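Dresthorpe Residence Hall
Shared Kitchen: Dishes, Drying and Storage
Frequently Asked Questions

Last revised 21st March

The following answers apply to all residents and registered guests using the shared kitchens at Dresthorpe. Questions not covered on this page may be sent to the Housing Office through the resident portal.

General

Who may use the dishes kept in the shared kitchens?

All current residents may use the common dishes. Guests may use them when accompanied by the resident who signed them in. Common dishes include plates, bowls, mugs, serving trays and clear storage containers. Items kept in a labeled personal cupboard belong to the resident named on the label and may not be borrowed without permission.

May I take common dishes to my room?

Yes, for a single meal. Dishes must be returned clean on the same day. Dishes left in hallways, lounges or laundry rooms will be collected and the floor may be charged a handling fee.

Why do the plates not match?

The common stock has been built up over many years from purchases and from items donated by departing residents. The Housing Office does not require matching sets. Donated plates with printed borders, lettering or other decoration are accepted if they are in sound condition.

Washing

How soon must dishes be washed after use?

Dishes must be washed, dried and put away before you leave the kitchen. Soaking is permitted for cooking pots only, and for no longer than one hour. A pot left to soak should carry a tag with your room number. Tags are kept in the top drawer beside the sink.

Is there a dishwasher?

Dishwashers are installed in the kitchens of the Rellia and Assefa wings. Kitchens in the main building have sinks only. Instructions for each machine are posted inside the cupboard door above it.

Can decorated plates go in the dishwasher?

Check the underside of the plate first. If it is marked dishwasher safe, it may be placed in the lower rack with space on either side. If there is no mark, wash it by hand with a soft sponge. Metal scourers and abrasive powders wear away printed rims and should not be used on any plate with a colored band or lettering.

What should I use for dried-on food?

Fill the sink with warm water and dish soap and leave the plate in it for 5 minutes, then wipe with the soft side of the sponge. Repeat if needed. Do not scrape plates with knives or other utensils.

Drying and Storage

Where should wet plates be placed?

Plates should stand on edge in a rack or tray so that water can run off both sides. Do not stack wet plates. When the rack is full, dry the plates already in it with a clean towel and put them away before adding more.

May a plastic tray be used as a drying rack?

Yes. The trays kept on the counters may hold plates leaning upright when the rack is full. Place no more than 3 plates in one tray, and empty any collected water into the sink when you have finished.
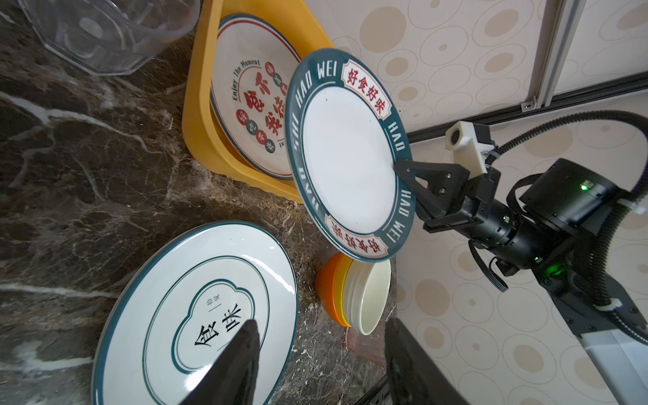

Large plates should be handled by the rim and set down gently. They may be laid flat on the counter for a short time while smaller items are being dried, but they should not be left there overnight, as the counters are wiped down each morning.

How should plates be stacked in the cupboard?

Place the largest plates at the bottom and the smallest at the top. A stack should contain no more than 17 plates. Bowls are stored on the shelf above and should never be set on top of a stack of plates. Residents who cannot comfortably reach the upper shelves may use the lower cupboard next to the refrigerator, which is reserved for this purpose.

What are the clear plastic containers for?

They are for dry food in current use, such as crackers or fruit. They are not suitable for hot food and may not be placed in a microwave or oven. Please rinse and dry each container before returning it.

Breakage and Replacement

What should I do if I break a plate?

Put on shoes if you are not already wearing them, and keep others away from the area. Sweep up all pieces, wrap them in newspaper and place them in the bin marked for broken china. Record the breakage on the sheet inside the cupboard door. Residents are not charged for ordinary accidental breakage.

A plate is chipped but still usable. Should I keep it?

No. Chipped or cracked plates must be removed from use, including those that are donated or have sentimental value to the floor. Place the item in the Housing Office return box.

Who supplies replacement dishes?

Replacements are ordered through Cliltonix once a year, in November. Requests from individual floors should be submitted through the resident portal before the end of the preceding month.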